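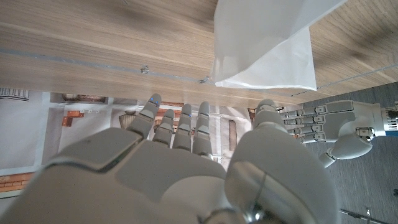 로봇 동아리 작업 노트, 8월 / 오후

오늘 목표는 종이봉투 옮기기. 양손 다 쓰는 과제로는 이번 학기 두 번째다. 오전에는 왼손 보정만 했고 오후부터 본 시도에 들어갔다.

준비
- 제어 코드는 Pulluta 브랜치 그대로 사용. Holel 쪽에서 받은 손가락 매핑 표를 새로 넣었다.
- 손목 카메라 노출은 자동. 나무 상판의 밝은 쪽이 하얗게 날아가서 고정값을 한번 찾아봐야 한다.
- 흰 봉투에 흰 손이라 봉투 윤곽이 잘 안 잡힌다. 봉투 아래쪽 접힌 선은 곧아서 그나마 기준으로 쓸 만하다.

기록
총 17회 시도, 성공 판정은 3회. 판정 기준은 봉투를 들어서 옆자리에 내려놓고 손을 뗄 때까지 떨어뜨리지 않는 것. 찢어지면 실패로 친다.

실패는 대부분 접근 단계에서 나왔다. 오른손이 너무 가까이 들어가면 손가락 끝이 봉투보다 상판에 먼저 닿고 토크 제한에 걸려 멈춘다. 손등이 화면 아래쪽을 거의 다 차지해서 조종하는 사람이 거리를 가늠하기도 어렵다. 접근 높이를 2cm 올리니 멈추는 일은 줄었는데 대신 봉투 윗부분만 스치고 지나간다. 중간값은 아직 못 찾았다.

왼손은 옆으로 눕혀 손가락이 오른손 쪽을 향하게 두고 대기시켰다. 이 자세가 지난번의 세운 자세보다 낫다. 오른손이 봉투를 밀어도 받쳐 줄 수 있다. 다만 두 손 간격이 좁아지면 충돌 방지가 걸려서 양쪽이 같이 선다. 오늘 그렇게 멈춘 것도 실패에 넣었다.

엄지 문제
오른손 엄지가 명령보다 늦게 닫힌다. 로그상 지연 186ms. 나머지 손가락은 눈에 띄는 차이 없음. 매핑 표를 예전 것으로 되돌려도 똑같아서 표 문제는 아닌 듯하다. 엄지만 따로 여닫는 스크립트를 돌려서 다시 잴 것. 그 전까지는 엄지를 먼저 닫고 나머지를 따라 닫는 순서로 임시 처리한다. 마지막 성공은 이 순서로 나왔다.

상판의 가는 금속 띠
깊이 추정이 띠 근처에서 튄다. 반사 때문인지 확인 못 했다. 다음에는 종이테이프로 가려 놓고 같은 위치에서 비교해 본다. 띠 위의 작고 어두운 점도 특징점으로 자꾸 잡히는데, 위치 맞출 때는 오히려 편해서 그쪽은 가리지 말자는 의견이 있었다. 절반만 가리고 해 보기로.

봉투
시도할 때마다 구김이 늘어서 조건이 계속 바뀐다. 뒤로 갈수록 잡기 쉬워지는 느낌이라 앞뒤 기록을 그대로 비교하면 안 된다. 다음부터는 새 봉투를 미리 구겨서 비슷한 상태로 맞춰 두고 번호를 적는다. 펜은 진한 색 말고 연필로. 진한 표시는 검출기가 따라간다.

대회 관련
Ondcombe 예선 규정을 다시 읽었다. 물체를 상판 위에서 끌어도 되는지 애매하다. "들어 옮긴다"라고만 되어 있음. 문의 메일 초안은 공유 폴더에 올렸으니 보내기 전에 누가 한 번 읽어 주면 좋겠다. Mendonça 팀 공개 자료에는 끌었다가 드는 동작이 있는데 그게 예선에서 쓴 것인지는 안 적혀 있다.

다음 작업
- 엄지 지연 재측정
- 접근 높이 1cm부터 조금씩 올려 가며 비교
- 노출 고정
- 금속 띠 절반 가리고 깊이값 저장
- 로그 파일 이름에 봉투 번호 넣기 (오늘 것은 시도 번호만 있음)

왼손 쪽 케이블은 종료 후 다시 정리. 배터리 충전 걸어 두고 나옴.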